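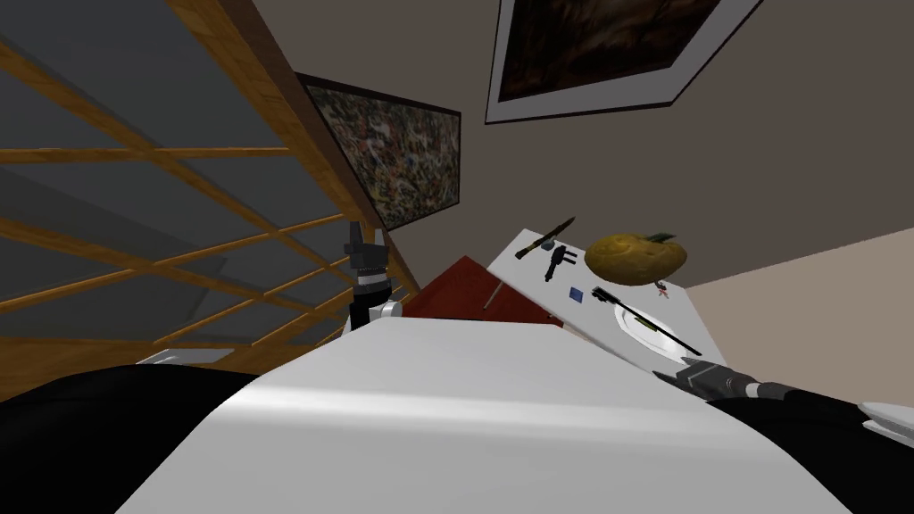 Jun 14, 2024

I've been going to the robotics club since last August and I haven't written about it once, so this is a catch-up.

The club is run by Anisa Entili out of a teaching room at Ponholm college. Most of us are second years. We split into teams in the spring and mine is called Pruitt, after the road the room backs on to. The other team is Cellness. Nobody on either team had used a simulator before this year, me included, and I spent the first few weeks mostly reading error messages.

The task this term is laying and clearing a table in simulation. Our robot is a two-armed one and we call it Ester. You get a room, a table and some things on it, and Ester has to deal with the plate and whatever is lying on or near it. The rooms change between runs, so you can't just write down a list of positions and play them back. One run might be in a plain kitchen and the next has a staircase railing and paintings on the wall. The paintings don't matter to the task but they do matter to the vision code, as I found out when ours picked a frame as the nearest flat surface.

I look after the right arm. The trouble I've had all month is the approach to the plate. Long thin things lying across a plate are awkward. If the gripper comes in too flat it hits the rim, and if it comes in too steep the fingers close on nothing. I've been testing from the near edge of the table, with the left arm parked upright out of the way.

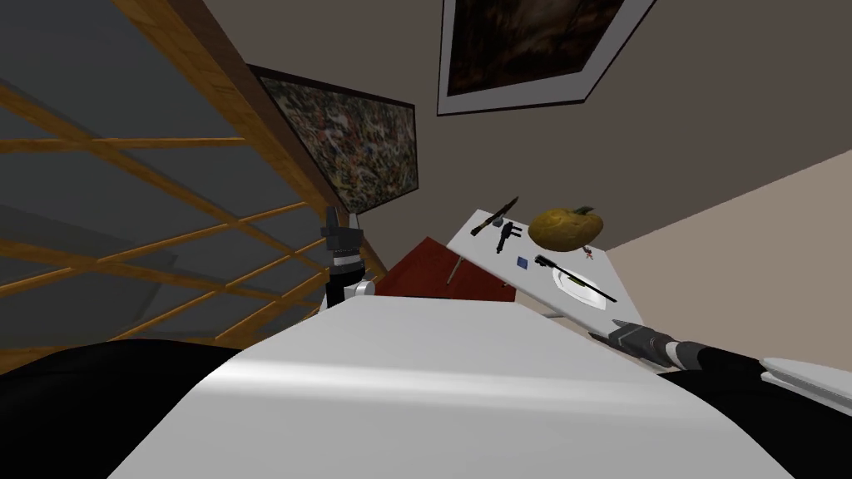 Ester at the table, right gripper by the plate. The yellow fruit is on the list for later.

As of this week we've done 287 runs. I keep the log in a spreadsheet, with the room, the objects, which arm moved first and a note of what went wrong. Anisa made us start it after we lost an evening trying to repeat a good grasp that none of us had written down. I grumbled at the time. I now use it more than anything else we have.

Two things have helped. The first was slowing the last part of the reach right down, so the wrist finishes turning before the fingers get near the table. The second was dropping the camera's opinion of the plate's height and using the tabletop height plus a fixed amount. It's a bit of a cheat, but Anisa says it's allowed as long as it goes in the write-up.

The next job is to get the left arm to do something. At the moment it stays up for the whole run and Cellness have started calling it the coat stand. I'd like it to hold the plate steady while the right arm works, but when both arms move they sometimes try to go through each other, and the run stops.

The club demo is in seven weeks. I'll post the settings we're using once I've tidied up the file.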